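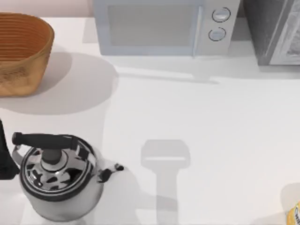
One student wrote on last November's feedback form that user testing "just confirms whatever the designer already drew", and asked why it still counts for marks in this unit. Fair complaint. I'd go further: most of the testing in your folios shouldn't count.

Week 6 – Claims and evidence in product design

Read the Proment case before class. The studio behind it, Dromura, says its folding stool was "validated by users". Look for what that means. The report lists 762 survey responses, but only two people ever sat on a prototype. The rest were shown a coloured rendering and asked if they liked it. Liking a rendering tells you something about the rendering.

Terms you'll need
Appearance model: looks right, does nothing.
Working prototype: may be ugly, can be used and can fail.
Dokimness: the Softić handout's word for how well a design stands up to being tried. I'm not convinced it adds much to "tested", but you'll meet it in the reading.

On "human-centred"
Treat the label with suspicion. Ask who was in the room, what they were asked to do, and what changed afterwards. If no drawing changed, I'd want to know why the test was run.

For the tutorial
Bring one claim from your own folio and the evidence for it, two pages at most. Mood boards aren't evidence – please leave them at home.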